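Home Explore Notifications Messages Profile

Ziad Nasrallah
January, 7:40 pm

Wrapping artificial flowers this month for the Fakhoury party. They want small bouquets at each table, all in orange paper. Posting notes as I go so I can find them next year.

1/ Fake stems are easier to wrap than real ones in one way: no water, no wet paper. They are harder in another. Every stem is the same stiff wire and the bunch wants to spring open. Bend the stems together first, then reach for the paper.

2/ Pink roses on one side, pale blue next to them, leaves underneath. I tried mixing the colors evenly and it looked like a bowl of candy. Keeping each color in its own patch reads better from across a room. 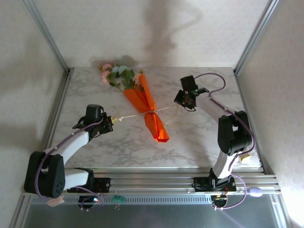
3/ Ribbon. Tie at the narrow part of the wrap and leave the ends long. You can always trim them. I cut 19 pieces too short last year and had to use them on jars.

4/ The paper is the part people ask me about. I fold it before the flowers go anywhere near it. One fold for the cone, one more to stand up behind the blossoms. If you fold with the bunch already inside, the leaves catch and the edge goes crooked.
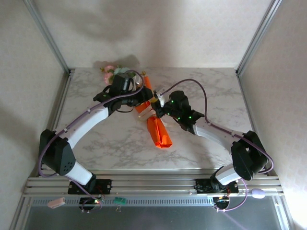

Orange first, flowers waiting at the back.

5/ On color: orange with pink sounds bad and looks fine. I had a roll of gray from Fovik set aside in case the family hated it. They didn't, so the gray is still on the shelf if anyone local wants it.

6/ Bows. Two loops is plenty on something this size. Pull one loop up and let the other lie to the side – matching loops look like a gift box. Ribbed ribbon holds its shape better than satin, but the cut ends fray, so run a little clear glue along them.

7/ If the ribbon has printing on it, check which way it faces before you pull the knot tight. I redid 3 bows last night for this.

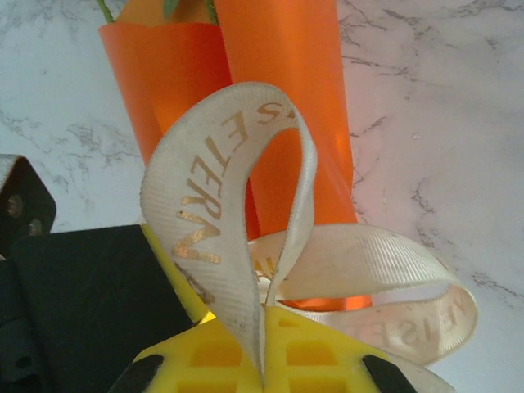
Cream ribbon, gold letters.

8/ Someone asked about storage. Upright in a deep carton, tissue between the bunches, nothing on top. The bows get crushed long before the flowers do.

9/ Delivery goes to Rumusach at the end of the month. Still need cartons.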